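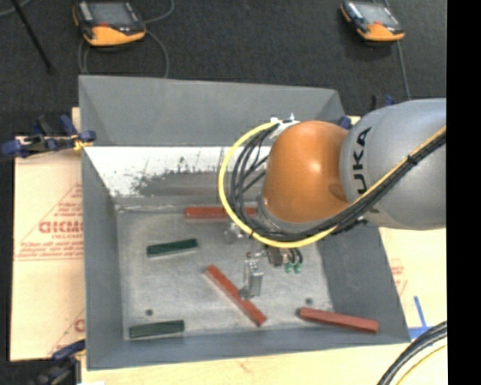
Ticket 6-200: Blocks returned to Bin 19 incomplete and mixed
Raised by: Bendton Store Services
Category: Storage and issue of loose materials
Priority: Normal
Status: Closed

Summary
The Susden teaching room reported that the grey metal bin used for the bar-shaped blocks did not match its issue card. The card called for three long red blocks and three short green blocks. The room had received three red and two green.

Reported by the requester
The bin was collected from the Bendton counter at the start of the session and was not opened until it reached the room. The requester asked whether the missing green block had been withdrawn for repair, and whether the session could go ahead with the set as supplied.

Initial response
The requester was advised to continue with the five blocks in hand and not to make up the number from a neighbouring bin. Sets from Andeck and Virág look alike but are cut to different lengths, and mixing them has caused errors at stocktake before.

Checks carried out
1. The contents were compared with the issue card. Long red: three present, correct. Short dark green: two present, one fewer than stated.
2. The return log was read back to June. The bin had been signed in as complete on each occasion.
3. The shelf on either side of Bin 19 was searched, together with the tray beneath the counter. No green block was found.
4. The stock register was consulted. It lists the set as three red and two green, following a revision to the Andeck range. The issue card had not been reprinted at the time of the revision.

Finding
No block is missing. The register is correct and the issue card was out of date.

Action taken
The old card was removed and destroyed. A new card was printed, checked against the register by a second member of staff and fixed to the outside of the bin. The requester was informed on 20th February and accepted the finding.

Further point raised by the requester
The requester also asked whether the blocks should be laid in any order when the bin is returned. There is no such requirement. Blocks may lie in any direction, provided that they are flat on the base of the bin and do not stand above the rim. A block left leaning where the base meets the wall should be laid flat before the bin is stacked, as the bin above may otherwise sit unevenly.

Follow-up
All cards for the Andeck range are to be compared with the register. The range covers 700 blocks across the Bendton and Susden stores. Bendton has completed its share and replaced four further cards. Susden is to report under a separate ticket.

Note for counter staff
Where a card and the register disagree, the register is to be followed and the card set aside for reprinting. Handwritten corrections to cards are not accepted.

Ticket closed with the agreement of the requester. It may be reopened by replying to the closing message and quoting the number given at the head of this page.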